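Putting the glasses away

The wine glasses have lived at the back of a cupboard since we moved in, and every September I mean to sort them out. I finally bought a wire holder, the kind you hang glasses from upside down by the foot. It cost 5 pounds from Bilyk and takes up less room than the tray did.

We use plastic goblets now, in bright colours. Zoia gave us the first 3 after I broke the last of my gran's set, which dated from 1958. They weigh very little and stay put once the foot is over the wire.

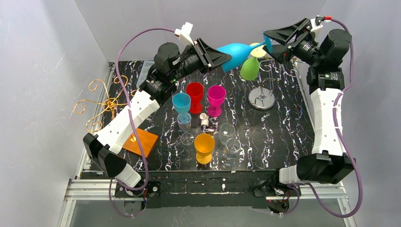
I still dry each one by hand before it goes up, as drips mark the table. The old tray has gone to Boris, who wanted it for seedlings.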